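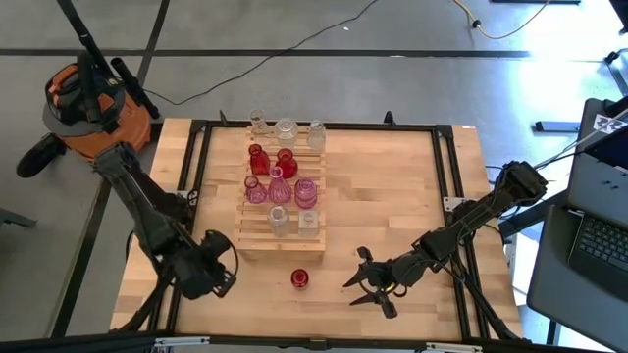

How far apart should small glass bottles stand on a display?

A finger's width between the widest parts is enough for most small bottles. Leave more if people will be picking them up.

687 shares | 32 comments

Chapter 2
Small Glass, Grouped

Bottles, bud vases, jars, votives. Cheap stock, mostly, and most shops have too much of it on one shelf. This chapter is about getting it off the shelf and onto a riser where a customer can see it. Read the first half before you touch anything. Second half is practice.

You'll need: a table, a low crate or riser, mixed glass in two or three colors, a soft cloth. Masking tape if you have it. Price tags stay in the box for now.

Color first. Sort everything before it goes up. Clear in one spot, reds in another, pinks in another. Don't mix yet. Most beginers start with height and then find the colors fighting each other at the end, and the whole thing comes down again. In the opening picture the reds stand together in front of a row of clear, pinks in front of the reds, and more clear at the very front. Clear, color, color, clear. An easy pattern to learn on.

Height second. Tall to the back is the usual rule, and fine for a wall table. For a table people walk around it falls apart, so put the tall ones near the middle. Ribbed glass next to smooth. Wide neck next to narrow. Squint at it.

Crates. A slatted top looks good and is a nuisance. Narrow bases can rock over a gap, so test each bottle with one fingertip before letting go of it. Anything that tips goes over a slat or goes back in the box. Elfriede Teuber, who ran the window course at Mernthorpe for years, had her students set the whole crate up and then slide it a hand's width along the table. If something fell, start over. Hard on glassware. Worked, though.

The one left out. A single piece on the table, away from the group, gives the eye a place to stop. Use a strong color. The small red cup in the opening picture does this: same color family as the bottles behind it, different shape, lower down. One piece, maybe two on a long table. More than that and it looks like you ran out of crate.

Now the surface under it all. Students skip this. Pale wood is kind to red and pink, less kind to clear, which can fade right into it. And watch the ceiling lights. Walk to where the customer will stand, bend your knees a little, look for glare.
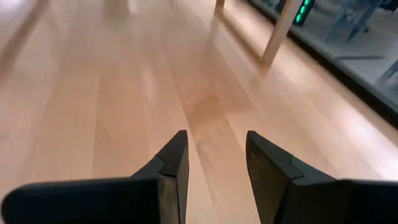

Fig. 2.2 Pale wood strips under overhead light. Note the washed-out patches.

If you find patches like these, move the crate before you move the lamp. Clear glass on a bright patch is hard to read. Red can take it.

Key words for this chapter: riser, grouping, stray, glare patch. Definitions at the back of the book.

Case notes. The Borkeo shop kept some 419 small bottles on open shelving, all colors together, dust on the back rows. They cut to one crate per table and boxed up the rest in January. Staff hated it for a week. The Begay branch tried the same thing with a lace cloth over the crate, wich hid the slats and snagged on everything. Cloth gone by Sunday.

Before you go on:
Sort your own glass by color.
Build one crate, tall to the back.
Build it again for a table seen from all sides.
Pick the stray last.

Keep a sketch of both layouts, quick ones, pencil is fine. You'll want them for the Burora window in the next section, where the same pieces go on a much narrower ledge.

We use cookies to remember your reading position. Accept | Manage settings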